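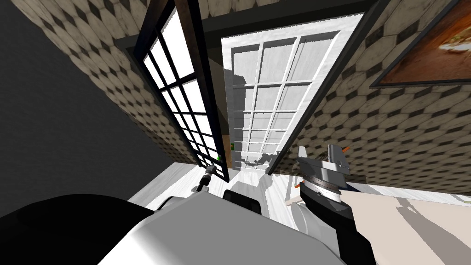
Ticket 1851: Booking calendar shows guests the wrong checkout day

Status: Resolved
Product: Wovier Calendar Sync
Opened by: Pramila Bajpai
Assigned to: Reynaldo Sison

Pramila Bajpai wrote:

Hello to whoever picks this up, and thank you in advance, because I know I tend to go on a bit. We run a small guesthouse in Nultport, and we've had your calendar on our website since June 2019 without so much as a hiccup. Lately, though, guests who book through our own page get a confirmation with the right arrival date and a checkout that is one day too early. A lovely couple wrote to ask if we were throwing them out before breakfast on their last morning! I've fixed theirs by hand, but I can't keep doing that with August coming up.

What I've tried so far: logged out and in again, cleared the browser, used my husband's laptop, and disconnected and reconnected the feed from Tomar (the other site we list on). Bookings that come in through Tomar look fine. It's only our own page.

Reynaldo Sison wrote:

Hi Pramila, please don't worry about the length, the detail helps a great deal. I'm sorry about the mix-up with your guests, and I hope they took it well.

Could you open Settings, then Property, then Regional, and tell me what it says next to Time zone and next to Day ends at? There are two time zone boxes in there, one for the property and one for the website form, and they don't always agree with each other. If you can, please also send me the number of one booking that went wrong.

Pramila Bajpai wrote:

Found it, after a little wandering (I went into Rates first and got quite lost). The property box has our correct time zone. The website form box is blank, with a small gray dash in it. Day ends at says midnight. The booking is 614.

I did change the theme on our page a while back, the one called Ustetti, with the bigger photos. Could that have anything to do with it? I wouldn't have thought a theme would care what time it is.

Reynaldo Sison wrote:

You've put your finger right on it. I looked up 614 and the checkout was saved as midnight with no time zone, so the confirmation email read it as the evening before. Switching themes made a new booking form, and the new form didn't pick up your old setting. Here is what I'd like you to do:

1. In Regional, set the website form box to match the property box.
2. Press Save at the bottom of the page. The one at the top only saves the property name.
3. Go to Website, then Forms, and press Republish.
4. Make a test booking for two nights and check the email.

Old bookings won't correct themselves, so I'll run a repair on those from our end once your test looks good.

Pramila Bajpai wrote:

Test booking made, under my own name, and the email has the right day on it! I had pressed the top Save the first time, exactly as you warned me not to. Please go ahead with the repair, and thank you for being so patient.

Reynaldo Sison wrote:

Repair finished. It went through 95 bookings and corrected the ones with a missing time zone. No new emails were sent to guests, so anyone who already got the wrong date will need a short note from you. There's a Resend button on each booking. I've passed the theme problem on to Vivek Dhillon, who looks after the forms. Closing this for now, but a reply will open it again.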